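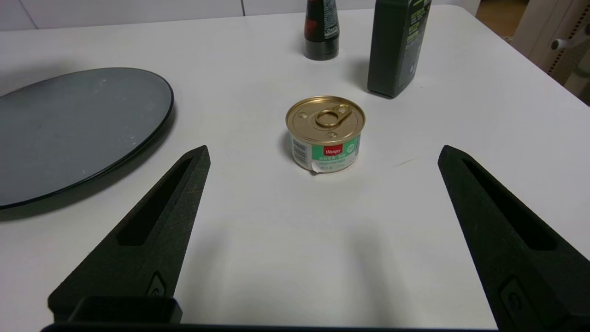
How many demonstrations does a wrist-camera policy need before the grasp success rate stops improving?

In our runs the curve flattened at 818 demonstrations for a single object class. Past that point, extra episodes with the same table layout changed success by less than the spread between training seeds. Varying the start pose of the arm moved the number more than adding episodes did. Train at least 3 seeds per dataset size or you will be reading noise.
Gunvor Solberg, 2nd March

Second answer
Depends on your action representation. With relative end-effector actions we got to the plateau on a smaller set than with absolute joint targets. Same encoder, same chunk length of 14 steps. I would fix that before collecting more. Also check the latency between camera and gripper state; ours was off by 13 ms and it cost us most of November.
Gautier

Third answer
more data always helps, just keep collecting
Brineo

Comment on third answer: Not on a fixed layout, see the first answer. Do you have a curve?
Gunvor Solberg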